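The Box in the Bedroom

Small-parcel packing has moved out of the garage and into the spare room, and the methods have not quite caught up

Most households now send and receive enough parcels to have acquired, without planning it, a stock of used packing material. It sits under a bed or on top of a wardrobe: a few cartons, a roll end of bubble wrap, several plastic bags folded inside another plastic bag. Reusing it is cheap and mostly works. Where it fails, the failure is usually one of three or four kinds, and all of them can be checked before the tape goes on.

This article deals with the small mixed box, the kind that holds a packet of food, something soft and perhaps one breakable item. It leaves out furniture, electronics in their original foam, and anything heavier than one person can lift comfortably with both arms.

The carton

Corrugated card gets its strength from the fluted layer between the two flat liners. Once the flutes are crushed the wall is only thick paper. Run a thumb along each vertical corner, where a carton carries most of its stacking load. A sound corner feels stiff and slightly springy. A spent one gives under light pressure and stays where it was pushed.

Moisture does similar damage and is harder to see. Card that has been stored on a cold floor through the winter can look clean and still have lost much of its stiffness. Stand cartons on a shelf or on a couple of slats, and store them flat if there is room.

Old tape is best left alone. Pulling it off takes the outer liner with it, and new tape does not hold well on the torn surface. Tape over it, or turn the carton inside out along its glued seam and reglue. Old address labels and barcodes must be covered or removed, including the small sorting stickers on the ends.

Flaps are often trimmed off when a carton is pressed into service for storage. A box without flaps is fine for carrying things between rooms or for sorting. For shipping it needs a separate lid panel, cut to overlap the walls on every side, and most carriers' counters will look at it twice. Keep a flapped carton for the journey and use the open one as a staging box.

Where to work

A kitchen table is the usual recommendation, and it is a good one when the table is clear. In a small apartment the bed ends up being used instead. The height is a little low for the back, but the area is generous and nothing rolls off. The drawback is that a mattress gives way under the carton, so the base bows and the contents settle toward the middle. Sort on the bed and pack on the floor, or on a board laid across the mattress.

Lurkside, a mail-order outlet that sells homewares from a converted dairy outside Tuston, trained its home-based packers on exactly this arrangement when it ran short of floor space one May. Of 518 parcels sent out in the trial, 193 had been packed on a soft surface with no board. The firm's packing notes record that those accounted for most of the complaints about shifted contents. The notes now specify a rigid base under every carton, and a board comes with the starter kit.

Filling

The sequence is heavy, then rigid, then soft, with the void filled last. Flat packages go on the base or upright against a wall. Food in flexible packaging should have its seams facing away from anything with a corner. A sealed packet of fruit or snacks holds some air and will act as a cushion for its neighbors for a while, but it should not be counted as one, and a packet that bursts at altitude or under load will mark whatever is next to it.

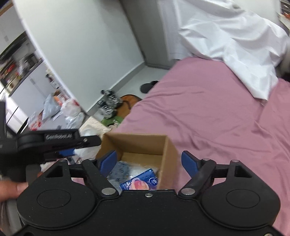

Bubble wrap is used with the bubbles facing the item. Two turns around a breakable object are the working minimum, with the ends folded in and taped to the wrap itself. Secondhand sheets should be squeezed in several places first. If more than a small part of a sheet is flat, use it as filler only.

Plastic shopping bags make acceptable filler when crumpled, though they compress more than paper does and go on compressing during transit. They also slide. Two bags loosely knotted together stay put better than four pushed in separately. Paper is preferable under anything heavy – bags are best kept for the top layer and the corners.

When the box is full, close it and shake it gently once, side to side. Any movement that can be felt through the walls will be larger by the time the parcel arrives. Plernent, which makes a gummed paper tape for small shippers, prints the same test on the inside of its cores, along with a diagram of the H-shaped seal: one strip down the center seam and one across each end.

Costs

The savings are modest and easy to overstate. A community mailroom in Lynch kept a tally over one winter and recorded 249 cartons reused at least once. The average carton made 2 further trips before its corners failed. Tape was the only material the mailroom bought in quantity during that time, and its use went up, as reused cartons need longer strips across the base.

Cartons past their second or third trip can be cut into dividers and lid panels. Cut with the flutes running vertically, and score the fold lines with the back of the knife before bending.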